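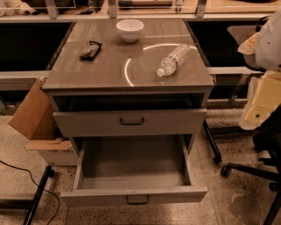 CUNDSTEAD BEDSIDE CABINET, TWO-DRAWER
User guide, section 4: Daily use and arrangement

4.1 Parts referred to in this section

Top: the flat upper surface, with a glossy finish.
Recess: the open space directly under the top, running the full width of the cabinet.
Upper drawer: the shallow drawer under the recess.
Lower drawer: the drawer at the bottom of the cabinet.
Handles: one dark pull handle at the centre of each drawer front.

Assembly is covered in section 2 and levelling in section 3. Do not load the cabinet until both have been completed.

4.2 Before first use

1. Remove the protective film from the top. Start at a rear corner and pull slowly towards the opposite front corner.
2. Wipe the top with a soft, slightly damp cloth, then dry it with a second cloth.
3. Open the upper drawer fully, check that it runs freely, and close it.
4. Repeat with the lower drawer.
5. Check that both handles are tight. If a handle turns in the hand, tighten its two screws from inside the drawer.

Note: The drawers may feel stiff when new. This eases with use. Do not oil the runners.

4.3 Opening and closing the drawers

1. Hold the handle at its centre.
2. Pull straight out. Do not lift.
3. To close, push at the centre of the drawer front until it sits level with the cabinet.

CAUTION: Open one drawer at a time. With both drawers open and loaded, the cabinet can tip forward.

CAUTION: Do not lean or press on an open drawer. Keep small children away from the cabinet when the lower drawer is extended.

Leave clear floor in front of the cabinet equal to the full travel of the lower drawer, plus standing room. On hard floors, fit the felt pads supplied in bag C.

4.4 Arranging the top

The top is intended for light items in daily use, such as a bowl, a drink and a snack.

1. Place bowls and other open containers towards the back edge.
2. Leave at least 100 mm free along the front edge.
3. Stand bottles upright where possible. A bottle laid on its side must have its cap fully closed and must not be left where it can roll towards an edge.
4. Lay wrapped food flat.
5. Lift items to move them. Grit trapped under a bowl will mark the finish if the bowl is dragged.

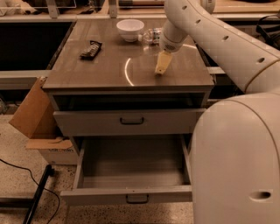
6. Check that nothing overhangs the sides of the top before opening a drawer. Overhanging items can be caught by a sleeve or a bag strap.

Note: The glossy finish reflects ceiling lights. If the reflection is troublesome when lying in bed, turn the cabinet slightly or use a shaded lamp. Matt top mats are available under the name Zivgate (see section 7, Accessories).

CAUTION: Do not place hot pans, kettles or lit candles directly on the top. Use a heat-resistant mat under hot cups.

4.5 Clearing the top into the lower drawer

Use this procedure when the top is to be cleaned or the cabinet is to be moved a short distance.

1. Close the upper drawer.
2. Open the lower drawer fully and check that it is empty and clean.
3. Place bottles in first, lying across the back of the drawer, caps closed.
4. Place bowls next, empty and right way up.
5. Place wrapped snacks in the remaining space at the front.
6. Close the drawer slowly. If anything touches the drawer above, stop, reopen and lay the item flatter.

Unwrapped food must not be kept in either drawer. Crumbs collect along the runners and are difficult to remove without taking the drawer out (section 6.2).

4.6 Using the recess

The recess is for flat items: a book, a magazine, a tablet in its case. It has no door or front lip. Push items fully back so that they do not project over the upper drawer. Do not use the recess for liquids.

4.7 Cleaning

Top: wipe weekly. Remove spills at once, working from the edge of the spill inwards. Sisay surface cleaner or mild soap solution may be used. Do not use scouring powder, bleach or wire pads.

Drawers: empty, then wipe the base and side walls with a damp cloth. Leave open until dry.

Handles: dry cloth only.

4.8 Common faults

Drawer does not close fully: check for an item fallen behind it. Remove the drawer and look into the rear of the cabinet.

Drawer drops at the front when open: the load is too heavy or placed too far forward. Unload and test again.

Cabinet rocks: repeat section 3. Do not wedge with card.

Cloudy patches on the top: usually cleaner residue. Wipe with clean water and dry. If patches remain, contact the supplier.

Spare handles, runners and pads are supplied by Mumunum. Quote part group 46 for drawer fittings and 76 for feet and pads.

Section prepared by Adanech Abdella, product documentation. Revised March.

Continue to section 5: Moving the cabinet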